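Tromora Community Pantry
Progress report to the Jendura Fund
Reporting period ending February

Summary

The grant awarded by the Jendura Fund supports the improvement of shelving, stock presentation and shopper choice at the Tromora pantry in Drasow. The first stage, covering the layout of the dry goods area, is complete. The second stage, covering small display units for snacks and breakfast items, is under way and is expected to finish within the agreed budget. No change to the grant conditions is requested.

Work completed in this period

The main dry goods bay has been cleared, cleaned and fitted with adjustable shelves. Tinned goods now stand at the lower levels and lighter packets above, following the advice given at the interim visit. A total of 22 shelf positions have been labelled in large print, and the labels are repeated at a lower height for shoppers who use a wheelchair.

The pantry served 300 households during the period. A short paper survey was offered at the door, and 100 completed forms were returned. The most frequent comment concerned boxed snacks and small cereals, which shoppers found hard to tell apart when the boxes were piled flat in crates. Several parents asked for these items to be placed where children could see them and take part in choosing.

Waldemar Kołodziej, who manages the stockroom, has therefore brought forward the work on display units. The units are low, free-standing shelves intended for the end of the bay. Boxes are to stand upright with the printed side turned to the shopper, and similar items are to be kept together as far as deliveries allow.

Display of boxed snacks

The picture shows a tabletop with a small wooden shelf and a selection of small boxes. Three boxes stand on the shelf, two green ones placed one behind the other and a blue one to their right. Five more lie on the mat below, most of them blue. The placing of one box behind another saves width, but it hides part of the rear box, and the final layout will need to balance capacity against visibility.

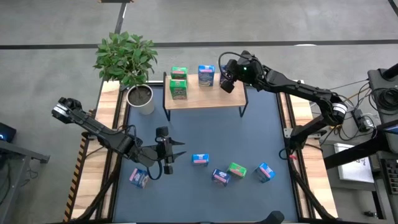
Matters arising

Colour alone does not separate the products well. Much of the donated stock comes in blue packaging, and a shopper looking quickly along a row may take two different items to be the same. Shelf-edge labels will be added to the display units in the same style as those in the main bay. Beril Gündoğdu has prepared a draft set in English and Turkish – a Polish version will follow.

Deliveries from Aksoy, the pantry's principal supplier of boxed goods, remain irregular. Space on the units will be left unassigned so that short-dated stock can be brought forward at once.

Expenditure

Spending to date is in line with the approved budget. The cost of the adjustable shelving was slightly lower than quoted, and the balance has been held for labels and fixings. Receipts are available on request.

Next period

Two display units will be installed and stocked. The survey will be repeated with the same questions, and the results will be included in the final report together with a statement of accounts.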